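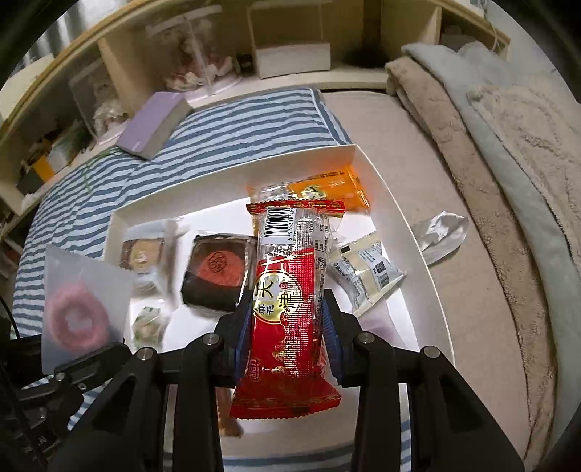 4. Finger pads and linkages: hand-held grippers

This section covers the Tromus hand-held gripper, used singly or as a pair. The Pradelov quick sheet says the pads "need no adjustment." Ignore that. Ours needed adjustment in the first week, and whoever wrote the sheet can't have picked up many snack packets.

4.1 Before you start

Clip the cable clear of the linkages. Lay the gripper on its back, fingers open. If you have a pair, do one at a time and keep the screws apart.

4.2 Fitting the pads

1. Peel off the old pad from the tip end. Don't pry with a blade.

2. Wipe the inner face of the finger and let it dry fully. The adhesive is said to tolerate a damp surface. We have not seen it do so.

3. Press the new pad on with the ribs facing inward, toward the other finger. Hold for 16 seconds.

4. Repeat on the second finger. Replace both pads together even if one still looks good.

5. Close the fingers slowly. The pads should meet flat. If they touch only at the tips, go to 4.3.

Note: Zerham sells a "universal" pad. It is 2 mm too long for this finger and curls at the end. Trimming it works for a while.

4.3 Checking the pivot pins

1. Open and close the fingers by hand and watch the round silver pins on each half. A pin that creeps outward needs to be pressed back in before you do anything else.

2. Hold the outer arms still and rock each finger tip sideways. A little play is normal. A click is a worn link.

3. Replace links on both sides. The parts list claims you can do one side only — try it if you like, but the fingers will close off-center.

Caution: Keep your own fingers out from between the inner and outer arms while testing.

4.4 Grip test

1. Put a mixed load in a shallow box with low walls. Sealed snack packets are a better test than the foam blocks in the Tahiri kit, which anything can pick up.

2. Take a film-wrapped packet by its sides and lift it upright, clear of the rest. Grip the body and leave the crimped seals alone.

3. Hold it still, then tilt the gripper a little each way. If the packet slides, clean the pads and repeat.

4. Look at the packet afterward. Fresh creases where the pads pressed mean you are squeezing too hard.

Caution: A good result with one packet proves very little. Try a round pastry in a tray and something in a slack bag before you sign off.

Error 104 on the first close after a pad change usually clears with a restart. If it comes back, check the cable before you believe the manual about the sensor.

Section last revised 24 November 2024.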